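From: Ivar Lundgren
To: woodfinish list
Subject: Re: Hard wax oil on light tops, second coat blotchy

Wakana Nomura wrote:
> Second coat went on after 12 hours at 18 degrees and dried patchy along
> the seams. Is it the oil or my sanding? I stopped at 200 grit. Also, does
> anyone seal under tape marks, or just leave them?

Stopping at 200 is fine for Stidex. I would look at the interval first. At 18 degrees the first coat needs a full day, longer if the room is shut up — the tin assumes moving air. Patchiness along a seam usually means surplus oil has crept back out after wiping. Wipe again after about 20 minutes, with a clean cloth.
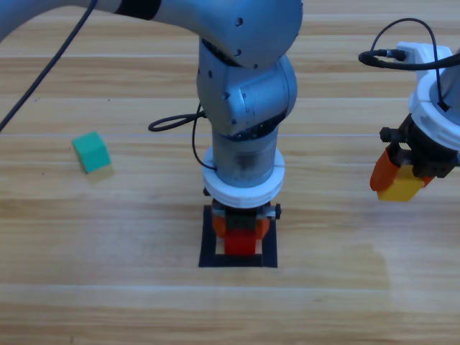
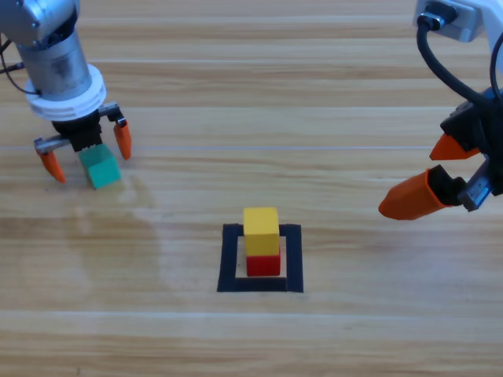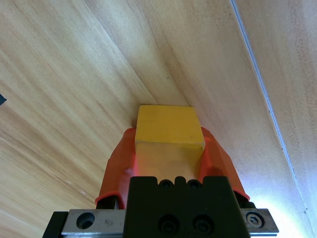
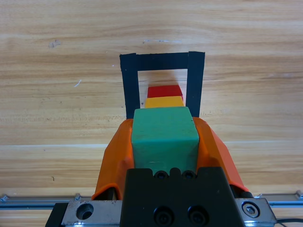 Light wooden tabletop, four views. Grain clearest in the second and fourth.

On tape: lift it before oiling and put it back once the coat has hardened. I allow six days. Oil will not cure properly under tape, and the adhesive leaves an outline that needs sanding out.

Harish Pisharody asked in September whether Pruvost thinner can be used to even out a bad coat. I tried it on an offcut. It softened the film but left it duller than the rest, so I went back to a grey pad and a thin third coat.

Ivar
Arnport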